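Vernow Workroom, Towel Table Check
Date: March 4, 2023
Table 28, carpet side

1. Table top clean, no splinters: OK
2. Table does not rock when I push on the corner: OK
3. Corners rounded, no sharp edge: OK
4. Tray for towels has no crack in the rim: OK
Comment: I passed my finger along the whole rim. In February there was a small rough place on the old tray, so I check this one slowly.

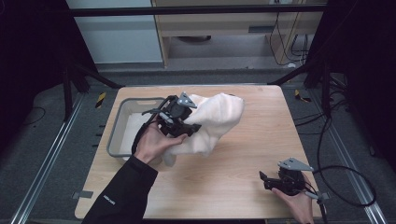
Item 4, gray tray and white towel over table 28.

5. Cables on the floor away from the walking path: TO CORRECT
Comment: Please put the cable on the right side closer to the table before the next shift. I almost caught my shoe on it when I was going to the outlet.
6. Outlet cover tight: OK
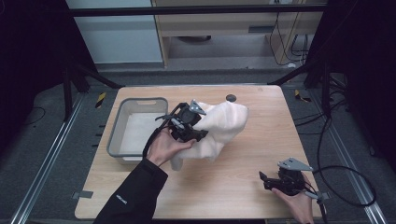
Towels are the part I want to improve. Our rule from Treloar says maximum 700 grams for one towel, and all towels I weighed are under it. I would like also that they are folded before the break. A crumpled one like the white cloth over the table takes more place in the basin, and then people push the others down with force. Please fold in half two times, it is enough.

7. Towels without loose threads: OK, with comment
Comment: One towel has a weak seam. I put it in the Salovix bag for repair. 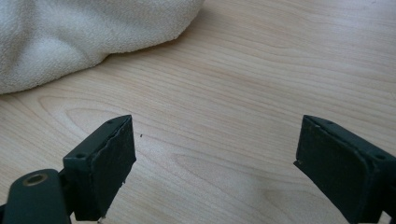 The other towels have good seams and can stay in use. If you find a long thread, cut it with scissors and do not pull it.

8. Lamp over the table working: OK

Next check: when item 5 is corrected.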